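4.2 Labelling of paid posts and reader trust

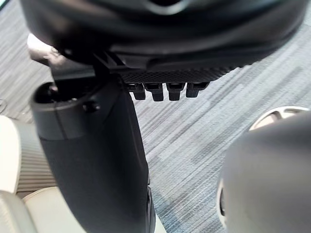

Last modified: February 28, 2020
Figure 3. Black gripper housing with a knurled panel and a row of four tabs along its lower edge.

The second part of the study dealt with how paid posts are labelled in a social feed, and whether the wording of the label changes what readers do next. Earlier work on sponsored content has mostly treated the label as either present or absent. In practice the platforms differ in where the label sits, how large it is and which word is used, and these differences are large enough to matter.

We recruited 130 adults through two local newspapers and a public library. Each person was shown a mock feed on a phone, built with the Womix layout tool, and was asked to scroll through it at their own pace. The feed mixed ordinary posts from friends, news links and paid posts for two made-up shops, Brostico and Geltska. Neither name was known to any of the participants before the session. The paid posts carried one of three labels: "Sponsored", "Paid for by" followed by the shop name, or a small grey "Ad" beside the time of posting.

Readers who saw the "Paid for by" label were the most likely to recall, when asked afterwards, that the post was an advertisement. The grey "Ad" label did worst, and recall for it was close to that found by Echevarría and Ortuño for posts with no label at all. "Sponsored" fell between the two, though several participants took it to mean that the platform had checked the post and approved of it. This reading was more common among those who used the platform daily, which we had not expected.

Trust was measured separately, with the short form of the Miranda scale. A clear label did not lower trust in the shop. It did lower trust in the platform slightly, and the effect was still present when the session was repeated in March with a smaller group. Pacheco reports the opposite pattern for printed supplements, but her readers had paid for the newspaper and may have judged the publisher by other standards. Advertisements set to look like news were already a cause of complaint in print by 1899, and the comparison with older media should be made with some care.

Two limits should be noted. The mock feed did not react to what the reader tapped, so it could not reproduce the sorting of a live feed. The posts were also free of comments – on a real page these often point out that a post is paid for, and may do more than the label itself. Derkach's coding scheme for comments is applied to a set of live posts in section 4.3.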